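# Stuvari Planner: Frequently Asked Questions

This page answers the questions most often received by the Stuvari support desk. It applies to the planner, the perception service and the Jacobs console. Questions about arms, grippers and cabling should be directed to the hardware supplier.

## General

**What does Stuvari do?**

Stuvari receives a scene estimate from the perception service, selects a grasp, and produces a timed joint path for the arm controller. It does not drive the motors directly. The controller remains responsible for torque limits and the emergency stop at all times.

**Is the Jacobs console required?**

No. The console is a convenience for viewing scenes, plans and logs. All of its functions are also available from the command line, and sites that run without a display may leave it out of the installation.

**Which release should a new site install?**

New sites should install the current stable release. Release 6 is still supported for sites that use the older Presport message format, but it receives security fixes only.

## Perception

**Why does a shiny object appear with holes in its depth map?**

Foil and glossy plastic reflect light away from the depth sensor, and some points are lost. The perception service fills small gaps using the outline found in the color image. If the gaps cover more than 40 percent of the object, the service marks the estimate as weak and the planner will not use it without operator approval. Moving the viewpoint slightly is often enough to correct this.

**Can the system handle soft packaging?**

Yes, with the soft-object profile enabled. Under this profile the object is treated as a region with uncertain edges, and closing force is limited. The rigid profile should not be used for packets or pouches – it assumes a fixed width and may report a failed grasp when the object gives way.

**Does the arm block its own view?**

It can. The self-filter removes the arm from the scene using the joint readings and the robot model. Loose cables are not part of the standard model. Sites with external cables should add a cable volume to the model file, with enough margin to cover the full swing of each loop.

## Planning and control

**How does the planner treat objects it has not been asked to move?**

Every detected object other than the target is kept as an obstacle. The default clearance is 28 millimeters. This value may be lowered for crowded surfaces, but the change must be made per task and is recorded in the log.

**What happens when the target extends past the edge of a surface?**

The planner gives preference to grasps near the overhanging part, where the fingers have room above and below. It also checks that the approach will not push the object outward. If no safe approach is found, the task ends with code 9 and the arm returns to its last waiting pose.

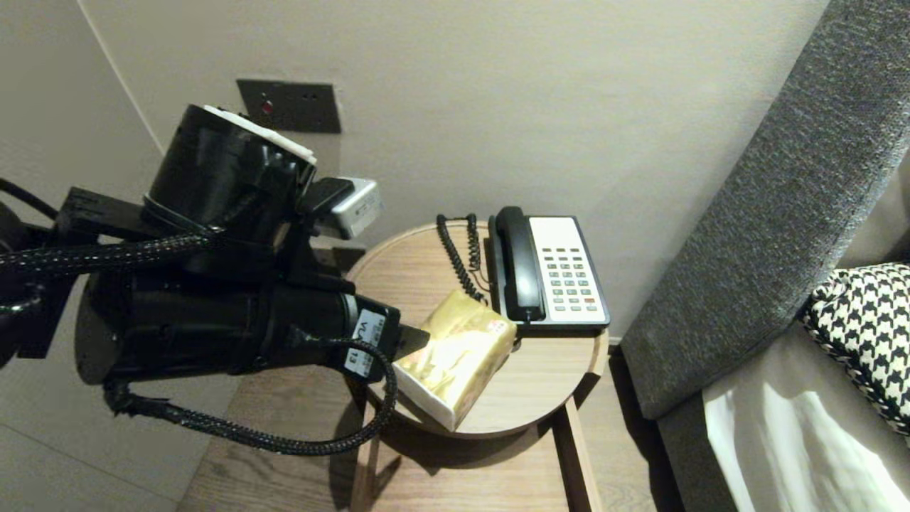 *Gripper beside a tissue packet at the table edge, with the telephone farther back on the tabletop.*

**May an operator pause the arm during the final approach?**

Yes. A pause request is accepted at any point before the fingers begin to close. On resuming, the planner requests a new scene estimate and compares it with the earlier one. If the target has moved, the path is planned again from the current pose.

## Logs and support

**Where are the logs kept?**

Logs are written to the local Starnside store and are not sent elsewhere unless the site has turned on remote support. Camera images are excluded by default.

**What should be included in a support request?**

Please include the release number, the task file, the exit code and the matching Starnside log. If the robot model has been changed – for example, to add a cable volume – please attach the edited model file as well. Requests without a log are returned to the sender.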